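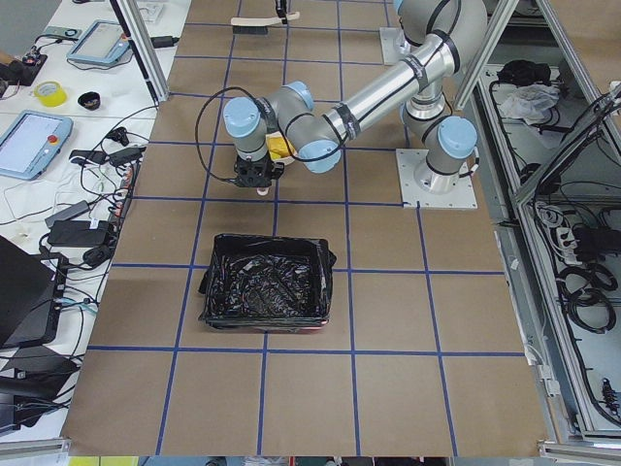 Step 1. Line the bin

Use a small rectangular bin and a black garbage bag a size larger than you think you need. Push the bag down into the corners, then fold the edges over the rim on all four sides. A few wrinkles inside don't matter. Set the bin within reach of the mess so you aren't carrying scraps across the table.

Step 2. Pick up the big pieces

Anything you can grab goes straight into the bin. Leave tools, rolls of tape and cables for later.

Step 3. Sweep what's left

If the table is covered in paper, sweep with short, light strokes. Long ones catch on tape seams and lift them. Lay the front lip of the dustpan flat on the paper and bring the brush toward it. Matilde Patrício likes to work one taped square at a time, which is slow but keeps small bits from being missed.
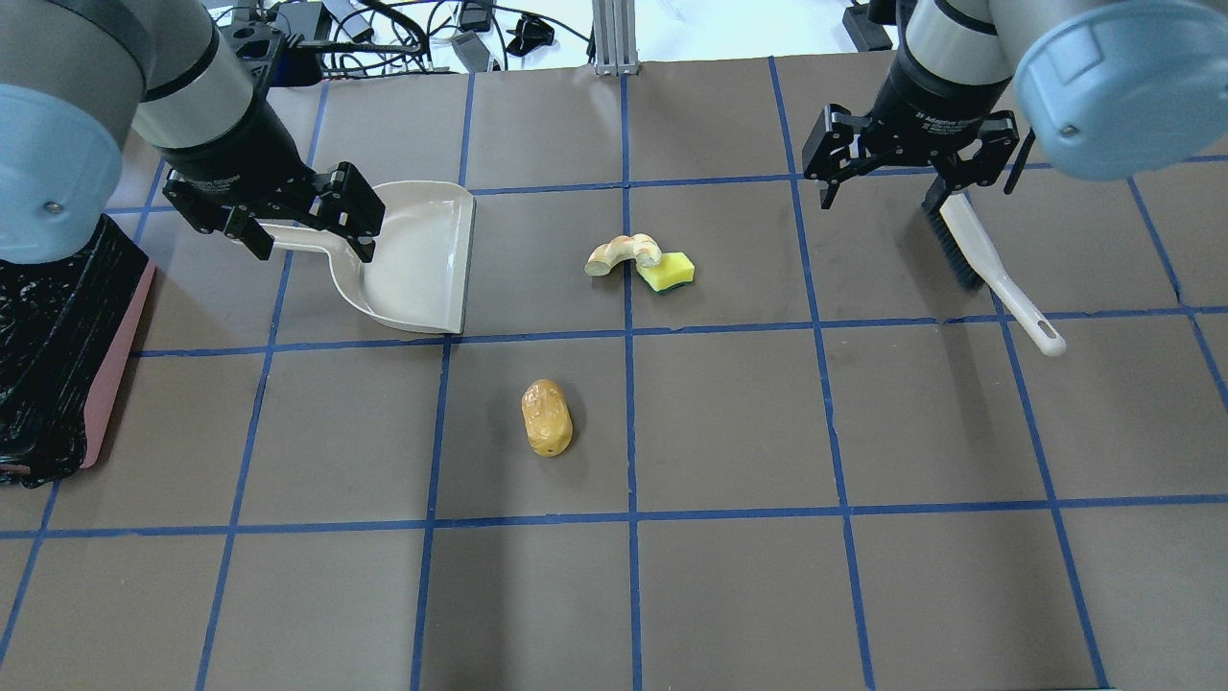
Step 4. Empty the pan

Tip the dustpan over the bin and tap the back of it twice. Pick hair and lint out of the bristles by hand.

Step 5. Change the bag

At Pulten we do this on Friday. Unfold the edges, gather them, tie, and put in a new bag.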